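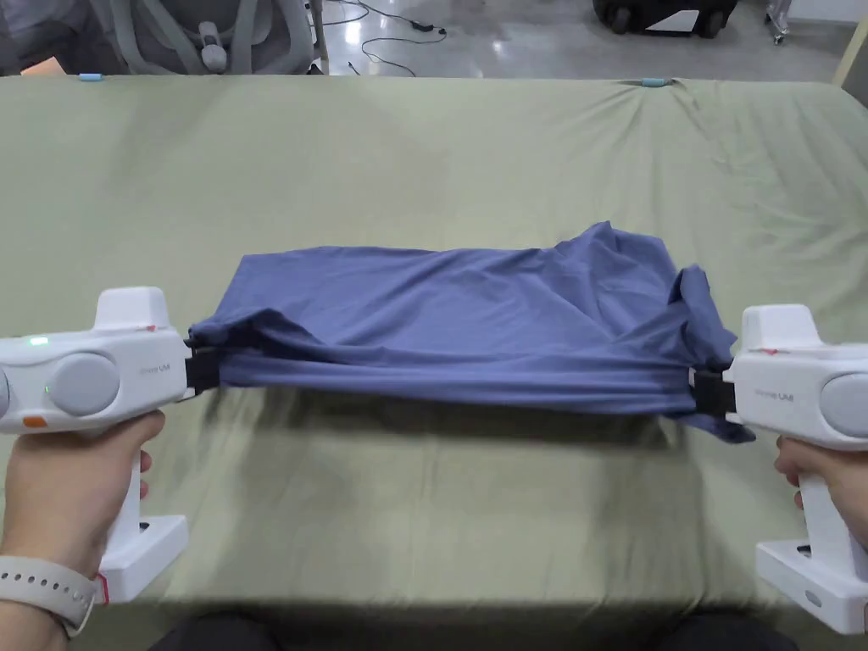
Home Diary Older entries Newer entries About me Links

5/26/18

Budget day! I have been looking forward to this one for weeks, which I know is an odd thing to say about a spreadsheet, but it's the first time anyone has let me plan the kit for a whole new bench from nothing. In-ho Cheon wants the list by the middle of June and I've got most of it down already.

I spent the first part of the morning doing the job myself, and I'm so glad I did. Two grippers, a blue T-shirt and the green fitted sheet over the table, and just pick it up by the ends, pull it taut, lay it down, fold, start again. You learn more about what to buy from that than from any catalogue. My wrists know things now that my spreadsheet didn't know yesterday.

First thing they know: the weight of the grippers matters far more than I'd allowed for. I had put all the money into spare jaws and nothing into giving people a rest. So there's a new line for a padded rail along the front of the table, and another for a decent chair. The grey mesh ones are lovely to sit back in but we don't sit back, we lean forward over the shirt with our elbows out like somebody carving a chicken.

Second thing: the sheet. I'd written "table cover" and put down a silly price for a proper fitted mat from Plilitz. Then I looked at what we have, a sage green bed sheet with little light-blue clips at the far edge, and thought, well, why not? It wrinkles, yes, mostly up by the clips, but so does everyone's bedding and everyone's ironing. If the arms are ever going to fold laundry in a real house they had better get used to a few creases. So I've crossed out the mat and put in 3 more sheets and a bag of clips, and saved us 190 pounds in one stroke. I was so pleased I went and told the man from the post room.

Then the big question, which is the arms themselves. Dundberg have quoted for a pair and Ha have quoted for a pair, and they are nowhere near each other. Dundberg is dearer but the price has the mounts in it, and the training day, and somebody on the end of a phone. Ha is much kinder to us up front, only then you start adding the cables and the mounts and the carriage and it creeps up and up. I made a second sheet with everything in, spares too, over 2 years, and the gap nearly closed. Very satisfying to watch. I still lean towards Dundberg but I want In-ho to argue with me about it, he is good at that.

What I'm most sure of is that we should buy the arms last. Get more hand grippers first, get more people folding, and let the arms come when there is plenty for them to learn from. Otherwise we'd have two very handsome machines standing in the corner with dust sheets on.

Small things I'd forgotten and have now put in:

Cable covers for the floor - black cables on a shiny floor, I step over them all day long
A rail for the clothes
T-shirts, 30 of them, mixed sizes, and not all blue
Something for towels, later on
Shelving (ask Flindton, they did the shelves downstairs)

The T-shirts are the best value on the list by miles. I thought charity shops, because new ones are all stiff and the same. Want some soft old stretchy ones, a few with long sleeves. The sleeves are the devil. Every time I thought I had a nice neat bundle a bit of cloth would flop out under the right-hand jaw and I'd have to begin again.

Still to do: ring Flindton, get the Ha delivery charge in writing, ask whether spare jaws come in pairs. And find out which pot the chair comes from, as I have a feeling it's furniture and not equipment, in which case it's a different form.

Tea now, then I'm going back to have another go at that shirt.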